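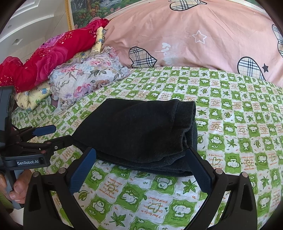 I finally dealt with the laundry that had been sitting in the spare room. It had gotten to the point where I was picking clean socks out of a pile every morning and calling that a system.

I do my folding on the bed. I tried the kitchen table for a while, but it's too narrow for anything bigger than a shirt, and there is usually something sticky on it by the time I get there. The bed is the right size and I can leave a job half done and come back to it, as long as I come back before bedtime.

The sheet on there at the moment is the green and white checkered one with the elephants and the frog-like faces. It was bought for my nephew's visits and ended up in the regular rotation. It's good for folding on, because almost nothing I own is that green. Dark things show up right away. On the old charcoal sheets I once lost a black sock for most of February.

I started with the dark stuff. It's the heaviest, and it's the pile I put off the longest. Anything thick and a little fuzzy gets folded the same way, whether it's for wearing or for drying off with. Long sides in toward the middle, then ends in, then over once more so I have a rectangular bundle with one round edge. The round edge faces out on the shelf. If the layered side faces out, the whole stack looks messy and I grab two things when I want one.

My neighbor Ankica folds in thirds and then rolls. She showed me how when I moved in, and her rolls hold together well enough to toss across a room. Mine come apart in the drawer. I went back to flat bundles and I'm fine with that.

The shelf in the spare room closet is 15 inches deep, so a bundle has to come out a little shorter than that or the door won't close. I used to measure against a piece of cardboard. Now I use my forearm, wrist to elbow, with a bit taken off. It works for everything except the big bath towels, which need one more fold and then are too tall to stack more than two high.

I did buy a set of shelf dividers last year, the Fustby ones that clip on from underneath. They hold up, but the clips are tight and they scratched the paint. If I did it again I'd put some felt under them first. I have three on the top shelf and one left over in a drawer somewhere.

The whole job took from a little after lunch until it was time to start dinner, with a break for coffee and a phone call from Edin about the gutter. (The gutter is a separate post. The short version is that we need a longer ladder.)

What I got through: all the dark things, the dish towels, and most of the T-shirts. What I didn't get through: fitted sheets. I have read several sets of instructions for folding a fitted sheet and I still end up with a lump. The lumps go on the bottom shelf with the door closed.

I also pulled out a small bag of things to give away. Two sweaters that shrank, a pair of sweatpants with no elastic left, and a scarf I have never worn. The sweatpants probably should go to rags, so I may take those back out.

Next up is the hall closet, where the winter coats are. I'm going to need more hangers before I start on that one.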